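Gathering Demonstrations for a Manipulation Policy
Course notes, part 4. Piret Venckus 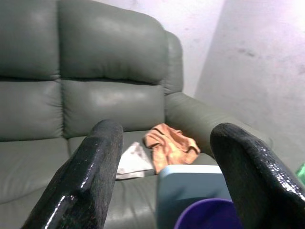 Figure 4.1. Wrist camera view, sofa task. Two cloths on the seat, between and beyond the fingers.

4.1 What counts as an example
An example (or episode) is one full recording of a task, from the start pose to the operator's stop signal. It holds the wrist video, the joint positions, the gripper opening and a one-line instruction. If any of these is missing, the episode is dropped.

4.2 The Samonte set
We will use the Samonte set in the lab. It has 1,505 recorded episodes, and 1,351 were kept after review. Of those kept, 727 are cloth tasks. Most of the rejected ones had gaps in the joint log.

4.3 Why cloth is hard
A cloth has no fixed shape. In Figure 4.1 the orange cloth is bunched up and the white one is flatter and partly tucked under its edge. A policy that has only seen cloths lying apart may grasp both. Record overlapping starts as well as separate ones.

4.4 Varying the start
Change the cloth positions before every episode. Change the other objects on the seat every few episodes. Leave the camera mount alone for the whole session. If it gets bumped, stop and recalibrate in Baton before going on.

4.5 Labels
Write the instruction before recording. Name the object and the goal: "put the orange cloth in the bin." Do not write "clean up."

For Tuesday: each pair records 50 episodes and uploads them to Rusten. Mark failed grasps as failed and keep them in the folder.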